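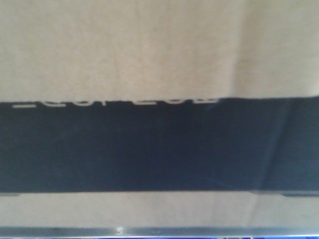
Fig. 2.1 – Pale beige surface, dark band across the middle.

2. Setting up the dictation course

Covers Grelow Listening & Dictation, home edition. School edition has its own booklet, steps 4 to 9 are different there so don't mix them. Text last changed Tue 15 May.

Before you start. Section 1 done (program installed, licence code typed in, restarted once). Headphones to hand. Half an hour free, more if your connection is slow and the clips have to be fetched.

2.1 Making a learner profile

1. Open Grelow. First screen asks for a profile name. Anything will do, up to twenty letters, no slashes.

2. Pick your own language from the left-hand list. Menus and help notes switch to it straight away. If your language isn't there, leave it on English (simple).

3. Pick what you're learning. English, Spanish or Dutch in this edition. One language per profile. Two languages = two profiles, same licence, no extra charge.

4. Spelling: choose British or American. This affects marking! With British set, "color" comes back red. Can be changed later under Profile > Marking but old scores stay as they were.

5. Press Save profile. Wait for the tick.

NOTE: Up to six profiles per licence. A seventh greys out the New button and you don't get a message, which has caught a few people out.

CAUTION: Deleting a profile deletes its scores, its word list and any recordings. There is no bin to get it back from. Export first (see 2.6).

2.2 Sound

Do this properly. Most of the letters we get about "wrong" marking are a sound problem.

6. Plug the headphones in before you open the sound panel. Plugged in afterwards, they may not show in the list. Close the panel, open it again.

7. Settings > Sound > Output. Choose the headphones by name, not "Default".

8. Press Play test. A voice reads five short numbers. Type what you hear. All five right, go on. Any wrong, turn it up a notch and press Play test again – different numbers each time.

9. Settings > Sound > Clean-up. Leave Off for headphones. Laptop speakers only: set to Low. High makes "s" and "f" very hard to tell apart and we'd rather you didn't use it for dictation at all.

10. Microphone (for the say-it-back exercises only, skip if you don't want them). Settings > Sound > Input, choose the microphone, read the sentence on screen in your ordinary voice. Bar should reach green and stay out of red.

NOTE: Wireless headphones can lag a little. Not a problem for dictation. For say-it-back, set Start delay to Long or the first word gets clipped.

2.3 The Boychuk placement test

Every new profile gets it once. It sets your starting unit out of the 69 in the course. You can skip it and start from Unit 1 but please don't unless you're a complete beginner.

11. From the home screen press Find my level.

12. You hear a sentence twice. Type it. Capital letters and full stops don't count in the placement test, apostrophes do.

13. Don't know a word? Write what you heard, even if it looks silly. A near guess gets part marks, a gap gets none.

14. The test stops by itself once it is sure of your level. Could be ten sentences, could be thirty. Stopping early isn't a bad sign.

15. Result shows as a unit number. Press Accept or Try lower. Try lower moves you back three units.

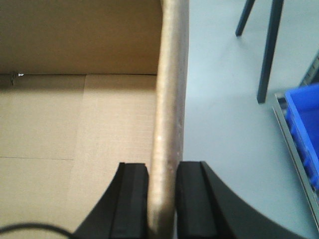
The last part of the placement test is free typing, and it puts off a lot of learners, so a word on that. No audio here. You get an empty box on screen and four minutes to write about any object or picture near you, in the language you're learning. Keep to short plain sentences. Take an open cardboard box as your subject, like the one in the picture: at a low level "The box is open. It is brown." is plenty, and higher up you might get in "flap", "crease" and "the bottom of the box", with "gold-coloured" for the long curved rod. Spelling is marked, ideas aren't. If you get stuck, say what colour something is, then where it is, then move to the next thing. Press Done when you've had enough, no need to use the whole four minutes.

NOTE: Free typing never moves you down. Up by one or two units, or not at all.

CAUTION: Don't close the window in the middle of the test. Your place isn't kept and you'll have to start from the first sentence. Pause is fine, up to an hour.

2.4 Fetching the clips

The disc or download has the first ten units only. The full set is 1,865 clips and they come over the connection.

16. Home screen > Clips > Get all. Or Get next five units if you're short of space.

17. Leave the program open while it runs. You can carry on with a lesson meantime, just not the say-it-back ones.

18. When the bar is full press Check. Any damaged clips are listed by unit and fetched again.

19. Check stuck on the same clip more than twice: Clips > Clear unit, then Get again for that unit by itself. Don't clear the lot.

NOTE: Voices are mixed on purpose. Old and young, fast and slow, several accents. You can't pick one voice for the whole course. You can hide one voice under Clips > Voices if you really can't get on with it, max one.

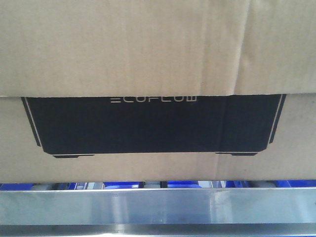
2.5 Your first lesson

20. Press Start unit. Each unit has the same order: listen, type, check, repeat. Say-it-back comes last if the microphone is on.

21. Listen. The clip plays once at full speed with the typing box locked. Just listen. Don't try and remember every word.

22. Type. Clip plays again in pieces. Space bar does not pause (you need it for typing). Use F4 to pause, F5 to go back one piece. On laptops you may need to hold Fn as well.

23. Check. Press Enter. Green is right. Amber is a spelling slip, one letter out or two swapped. Red is a wrong or missing word.

24. Click a red word to hear it alone, then in its sentence. Do that before you look at the answer. The Show button wakes up after the second listen.

25. Repeat. Only the sentences with red in them come back. Same voice first, then another voice.

26. Score for the unit appears. Eighty or more opens the next one. Under eighty you can redo it now or tomorrow, tommorow is usually better.

NOTE: Numbers. "12" and "twelve" both count. Dates in any sensible form. Times too, except in Unit 14 where telling the time is the lesson.

NOTE: Short forms. If the voice says "I'm" and you write "I am", amber. It's what you heard that's being marked.

CAUTION: Switch off your computer's own spelling correction for the Grelow window. It will fix your words before we see them and the score means nothing. It also changes some right answers to wrong ones, names mostly.

How much to do? One unit a day is good going. Two is the most we'd suggest. There's a daily reminder under Profile > Reminder, off unless you turn it on.

2.6 Word list and the Gosar cards

Every red word goes to your own word list. The list holds 300, oldest drop off the end after that.

27. Home screen > My words. Tick the ones you want to practise. Untick names and anything you only mistyped.

28. Press Make cards. The Gosar card player opens in its own window. Front is sound only, back is the word and the sentence it came from.

29. For each card: Knew it, Nearly, No. Knew it three days running and the card retires.

30. Want a word back after it retires? My words > Retired, tick, Return.

31. Printing. File > Print cards. A4 only for now. Sound obviously doesn't print, so the paper cards have your own language on the front instead. Print on one side, fold along the middle line.

32. Exporting. File > Export profile. Gives one file with scores, words and settings. Recordings are left out unless you tick the box. Keep the file somewhere other than the same computer.

Besides your own words there's a ready-made pack of 247 cards, the short linking words that go by quickly in speech (of, to, have, than and so on). Add it from My words > Packs. Worth doing early.
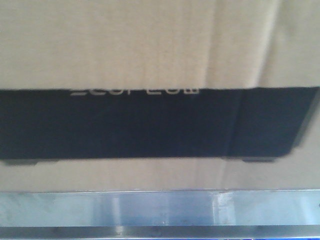
Fig. 2.2 – Beige surface with vertical folds, long black object below.

2.7 If something isn't right

Placement test gave a silly result. Usually step 8 skipped. Redo the sound test, then Profile > Level > Reset placement. Allowed twice per profile.

Everything marked red. Check the language you're learning in the profile, then the keyboard layout. A Spanish keyboard left on for English will move the apostrophe.

Clip plays but no sound. Output has gone back to Default, happens after some system updates. Step 7 again.

Accents and special letters. Hold the plain letter down for one second and a row of choices comes up. Pick with the arrow keys. Leaving an accent out is amber, not red, up to Unit 20. Red after that.

F5 restarts the whole clip. You've pressed it twice quickly. Single press, short wait.

Can't find a unit you finished. Finished units fold away. Home screen > Show finished.

Lost licence code. It's in the order email from Jenddale, near the bottom, starts with GR. Customers who bought before April have a shorter code without the GR, still valid, type it in the same box and leave the last four spaces empy.

Still stuck: Help > Send report. Say which step number you'd got to and which profile it is. Goes to the Jenddale support desk with your settings attached, not your recordings.

Next: section 3, Say-it-back exercises.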